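Stollen Choir is looking for new singers, and we'd love to hear from you! We're a mixed group who sing folk songs, rounds, old hymns and the odd bit of pop in the hall at Pamstead, and this winter we're taking on something bigger than we've ever tried before.

## What we're singing

The main piece is *The Canen Carols*, a set of 6 short songs in up to four parts. The words of the oldest one were copied into a parish book in 1646, and the tune we use is a good deal younger. It starts very quietly in the altos and then the whole room joins in, and it gives me goosebumps every time (even in rehearsal, even when the tenors come in early).

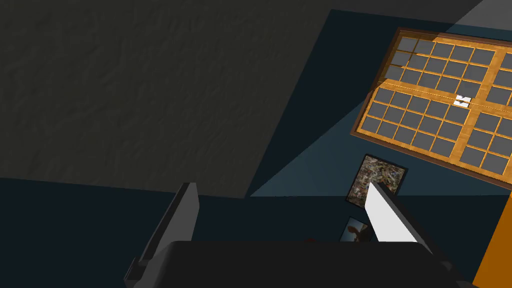 Tenors and basses are what we need most, though sopranos and altos are very welcome too. You don't have to read music. Plenty of us learn by ear, and there are recordings of every part to sing along with at home. We do give out paper copies, and I'd suggest keeping yours on a tray at home, a wooden one divided into a grid if you have such a thing, with pencils and throat sweets in the small spaces and the music laid across the top. Mine used to live under the car seat and the last page of the second carol has never recovered.

## When and where

Rehearsals run from 7pm until 9pm once a week, with a break in the middle for tea and far too much cake. We start in September and the concert is in December, at the old chapel on Babalola Street. It seats 300 and has the loveliest echo, so anything slow sounds glorious in there and anything fast needs very crisp consonants!

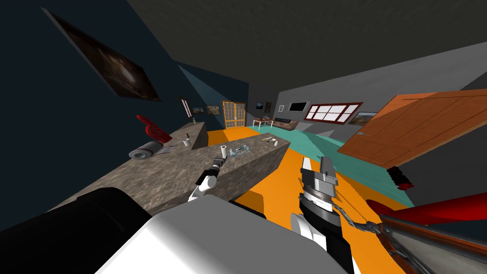 We'll also have 3 extra Saturday-length sessions nearer the concert, all starting at 10am. Please try to make at least two of them. The soloists and the small group for the lullaby will be chosen from whoever would like a go, and you can put your name down at any rehearsal before the half-term break.

## What it costs

Your first month is free. After that we ask for a small termly payment towards the hall and the sheet music, with a lower rate for students and anyone who's finding things tight. Just have a quiet word, no forms needed. 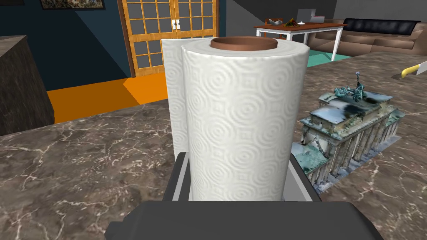

Do I have to audition? There's no audition for the main choir, only a friendly few minutes at the piano to find out which part suits your voice.

To join us, come along to any rehearsal in September, a little before 7pm if you can, and ask for a blue folder at the door. Bring water and a pencil.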